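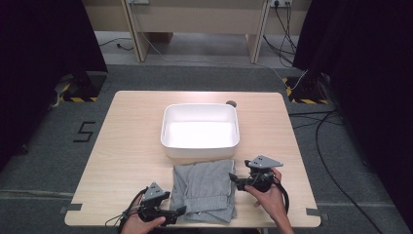 Filed under: Laundry & Linens

Getting musty smells out of towels

Towels go sour when detergent and softener build up in the loops and hold moisture. More detergent makes it worse.

Wash the towels by themselves on the hottest setting the care label allows. Use half your normal detergent and skip the softener. Pour a cup of plain white vinegar into the drum at the start. Never mix it with bleach.

If they still smell, run a second wash with half a cup of baking soda and no detergent.

Dry them right away. My dryer needs 40 minutes on high for a full load of bath towels, then a shake and another ten. Thick hems are the last part to dry, so feel those before you fold.

Leave the washer door open between loads and wipe the rubber gasket once a week. Front loaders need this more than top loaders.

Dish towels get greasy and should be washed apart from bath towels.

Last updated: August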